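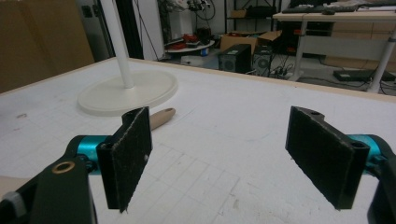 The felt was to be replaced every 90 days. Procedure Twelve said so, and Procedure Twelve had been signed by Kausar Mohmand, who had retired from the Orkstead laboratory in August and left behind a binder, a drawer of hand tools and no forwarding address.

Iresha Amarasinghe read the procedure standing up, as the binder recommended.

"The technician shall open the jaws to their full travel," it began. "The technician shall confirm that both pads face inward and that neither has lifted at the corners. The technician shall not use a fingernail for this purpose."

She put down her hand and took a plastic card from the drawer.

The left pad held. She drew the card along its lower edge and felt no catch. The right pad gave a little near the bottom, enough to admit the corner of the card, and she wrote this in the log under the entry for May 11, 2020. The previous entry was in Mohmand's square capitals. It recorded the cycle count, 1,413, and then, in the column headed Remarks, the words "Closes kindly."

There was no such term in the procedure. She checked the glossary, where "drift," "backlash" and "seating" were defined at length, and found nothing between "joint" and "lubricant."

Section four concerned removal. The old pad was to be warmed, lifted from one end and drawn off in a single motion. Adhesive was to be cleared from the jaw with a cloth – never with a blade. She followed the text to the letter, and the pad came away with a long dry sound. Underneath, on the bare metal, someone had scratched a line finer than a hair and a date too worn to read.

The new felt came in sheets from Usmani. She cut one piece, rejected it, and cut another. She pressed it down from the center outward and held it under her thumb while the clock above the door moved through the required 12 minutes. During this period the technician was permitted to sit. She remained standing.

The final test called for a wooden dowel. The technician was to present it to the jaws three times and record whether it slipped, turned or marked. Iresha held it between the pads and closed the grip. The felt met the wood on both sides at once, without a click, and the dowel stayed where it was.

She repeated the test twice. Then she repeated it a fourth time, for which the procedure made no provision.

In the log she entered the new pad, the adhesive lot and the result. She considered the Remarks column for some time. The Vondstead office reviewed these pages at the end of each quarter and had been known to return them with queries.

She wrote, "As before," initialed the line, and put the binder back on its shelf.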